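Garten, Zwischenstand. Oder: warum ich keine Mails beantworte

01.07.2021, von Mareike
3 Kommentare

Schnell zwischen Tür und Angel, in einer Stunde muss ich los und die Haare sind noch nass. Viele haben gefragt, was aus dem Garten in Fendine geworden ist. Also. Er ist noch da. Ich auch.

Für alle, die neu sind: 400 Quadratmeter, Hanglage, hinter dem alten Pfarrhaus. Über der Pfarrhaustür steht 1809 im Stein, und so alt fühlt sich auch die Wasserleitung an. Wir haben den Pachtvertrag im Frühjahr unterschrieben, im Regen, auf der Motorhaube. Unterschrift verlaufen, gilt trotzdem.

Der Juni war ein Witz. Erst Trockenheit, dann Hagel, dann Schnecken. Die Schnecken vor allem. Ich bin abends mit der Stirnlampe raus und hab eingesammelt, bis mir der Rücken wehtat, und am nächsten Morgen waren die Zucchini trotzdem bis auf die Stiele weg. Zweimal nachgesät. Beim dritten Mal dann Jungpflanzen gekauft, bei Lưu an der Ecke, und mich geschämt. Kurz.

Was wächst: Mangold. Immer nur Mangold. Wir essen ihn als Quiche, in der Suppe, mit Nudeln, neulich im Omelett. Mein Sohn fragt inzwischen schon an der Haustür, ob es wieder "das Grüne" gibt. Gibt es.

Außerdem Buschbohnen, eine Reihe, ordentlich. Die Puffbohnen hatten Läuse, schwarz bis oben hin, da hab ich die Spitzen abgeknipst und gehofft. Ernte war dann klein aber lecker. Mit Minze und viel Knoblauch. Rezept kommt irgendwann, bitte nicht drängeln.

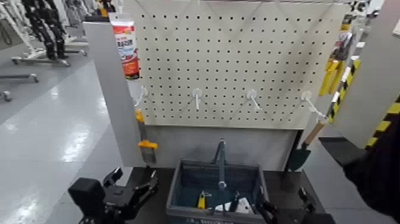 Handschaufel mit Holzgriff, grünes Blatt, am Haken ganz rechts.

Zum Wasser. Das war das eigentliche Drama. Der Hahn am Weg tropft seit Mai, dann tropfte er nicht mehr, dann kam gar nichts. Bei Sanitby angerufen, Warteschleife mit Panflöte, dann ein sehr netter Mensch, der mir erklärt hat, dass er für Außenanschlüsse erst wieder im Herbst einen Termin frei hat. Im Herbst! Da regnets doch von alleine.

Bis dahin schleppen wir. Zwei Kannen, den Hang hoch, immer abwechselnd links und rechts absetzen. Wer Tomaten will, muss leiden. Nachbarin von unten hat uns ihren Schlauch angeboten, der reicht bis zum Komposthaufen und keinen Meter weiter, aber immerhin. Von da sind es noch so viele Schritte, dass man sich unterwegs überlegen kann, was man falsch gemacht hat im Leben.

Regentonne steht auf der Liste. Sollte eine gebrauchte werden, hatte auch eine im Kleinanzeigenteil gefunden, hingefahren, passte nicht ins Auto. Hätte man messen können. Hab ich nicht.
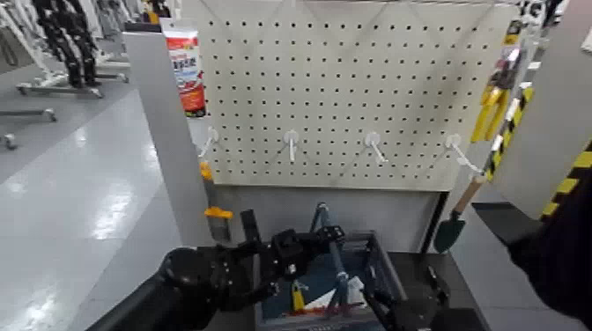
Und dann der Teich. Der Teich war so nicht geplant. Unter den Brombeeren lag eine alte Wanne, eingegraben, randvoll mit Laub und schwarzem Schlamm, und beim Ausschöpfen saß da plötzlich ein Molch und guckte mich an. Also Kommando zurück. Die Hälfte vom Schlamm dringelassen, Steine reingelegt als Ausstieg, bisschen Wasserminze dazu. Eine Pumpe wollte ich nicht, hab dann aber doch eine kleine Pondis mit Solarzelle geschenkt bekommen und die plätschert jetzt, wenn die Sonne scheint. Meine Tochter ist begeistert. Der Molch hat sich nicht geäußert.

Seit der Teich frei liegt, sind auf einmal Libellen da. Wo kommen die her, so schnell? Ich steh da morgens mit dem Kaffee und komme deswegen zu spät zur Arbeit. Chefin, falls du mitliest: Stau.

Kompost. Kurzes Kapitel. Zu nass, zu viel Rasenschnitt, roch wie ein Turnbeutel nach den Sommerferien. Pappe reingerissen, Äste dazwischen, zwei Wochen gewartet, jetzt geht es. Unten drin ist schon richtig schöne Erde, krümelig, dunkel, hab sie den Kindern unter die Nase gehalten. Reaktion verhalten.

Die Erdbeeren hat übrigens die Amsel gegessen. Netz lag im Keller. Ich wusste, dass es im Keller liegt, ich bin mehrmals dran vorbeigelaufen, ich hab sogar gedacht: Netz. Nächstes Jahr. 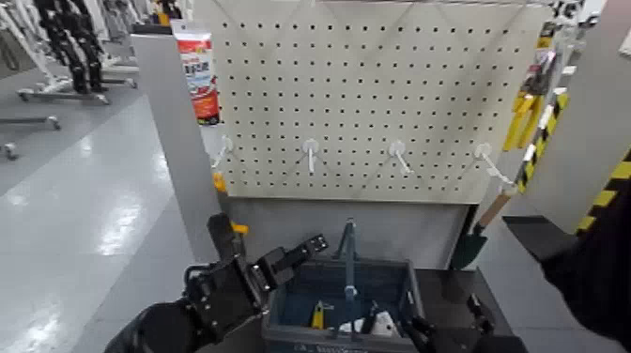 Lochwand, vier weiße Haken, alle leer.

Was ich gern vorher gewusst hätte. Dass man am Hang quer pflanzt und nicht längs. Beim ersten Starkregen ist mir das halbe Möhrenbeet den Berg runter, jetzt wachsen Möhren im Weg, und zwar besser als da, wo sie sollten. Lass ich so. Dass Giersch nie aufhört. Dass man Giersch essen kann, ja ja, das schreiben alle, ich habs probiert, ich möchte lieber nicht. Und dass man Tomaten ohne Dach bei uns eigentlich vergessen kann, wegen der Braunfäule. Das Dach baut mein Vater, aus alten Fenstern. Er sagt nächste Woche. Er sagt das seit Ostern.

Ach so, und Sonnenhut aufsetzen. Ich hab jetzt einen Scheitel wie eine Landstraße, knallrot.

Über Geld wollte ich auch noch was schreiben, es kam ja die Frage, ob sich das lohnt. Nein. Also finanziell. Für das, was ich in Saatgut, Schneckenkragen und Pflaster gesteckt habe, könnte ich bis Weihnachten im Bioladen Salat kaufen. Aber ich schlafe wieder. Ich schlafe durch, seit ich abends da oben Unkraut zupfe, und das hat vorher weder der Tee geschafft noch die App mit dem Meeresrauschen.

Streit gibt es bei uns nur noch über eins: mulchen oder nicht. Ich will mulchen, damit ich weniger Kannen schleppen muss. Dick Stroh drauf, fertig.

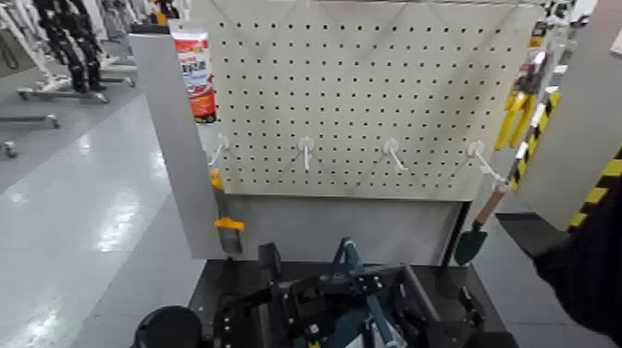 Bình Chu meinte dazu, bei so vielen Schnecken solle ich mit dem Mulch unbedingt noch warten, die säßen sonst gemütlich im Stroh und kämen nachts raus. Lieber morgens gießen und ganz dünn angetrockneten Rasenschnitt nehmen, immer nur ein bischen. Klingt vernünftig. Ärgert mich trotzdem, das Stroh steht schon im Flur.

Ich probiere jetzt beides. Oberes Beet mit Stroh, unteres mit Rasenschnitt, und in ein paar Wochen schreibe ich, wo noch Salat steht.

So, muss los. Falls jemand Grünkohlsetzlinge übrig hat: bitte melden, ich tausche gegen Mangold. Sehr viel Mangold.

12 mal geteilt
Neue Beiträge per Mail? Newsletter abonnieren, Abmeldung jederzeit möglich.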